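Bench Safety Checklist: Opened Desktop Towers
Gyamfi Computer Refurbishing, back workshop
Completed by: Anas Hattar
Date: March 15, 2026

Thank you to everyone who read the last one of these and came to find me with questions. I have kept my comments in again, as several of you said the ticks alone don't tell you much, and I do like to explain myself!

1. Mains lead out, and power button held down for ten seconds
OK. The lead was hanging on the hook by the door, where I like to see it.

2. Power supply left closed
OK. Please, please never take the cover off one of these, however dusty it looks through the grille. If you think a supply is faulty, put it in the Hirkine crate and it will go back whole.

3. Tower laid on its side, fully on the table, open side up
OK. A tower is heavier than you expect when you are tipping it, so do ask for a second pair of hands.

4. Side panel off and stored safely
OK, though I found 3 panels leaning against the radiator, and one slid down while I was writing this. They have thin edges and they do cut. Flat on the bottom shelf from now on.

5. CPU socket: nothing resting on it, no fingers near the contacts
OK, with a reminder. When the processor is out, those contacts are completely exposed, and a sleeve or a dropped screw is enough to ruin a board. We have a tin of plastic socket covers in the Unuvus drawer and I would love to see them used more.

6. Cables inside the case not pinched or pulled tight
OK. Have a look at the light blue SATA cable by the drive bay in both of these, as it stands up in an arch and is easily caught by a cuff.

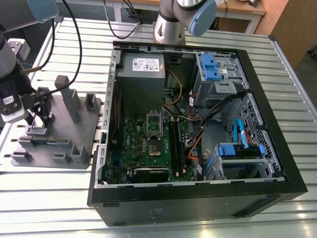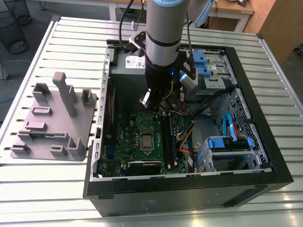 7. Drive latches and carriers
OK. The blue plastic parts are the ones you are meant to handle, so if something won't budge, look for the blue before you reach for a screwdriver. Old plastic goes brittle, and I have snapped more latches over the years than I care to admit to.

8. Wrist strap worn and clipped on
Needs attention. The strap itself is fine, but the clip has gone slack and drops off if you lean over. I have asked for new ones from Ultano and will put them out as soon as they come.

9. Loose screws in the magnetic dish
Needs attention. I swept up some 46 screws from under the bench, which I suppose is one way of restocking the jar, but any of them could have ended up under a board.

10. Floor clear, no drinks on the worktable
Clear when I checked. Mugs go on the windowsill, please, mine included.

Next full check is in September, but do tell me before then if anything feels wrong. I would much sooner be called over for nothing.

Anas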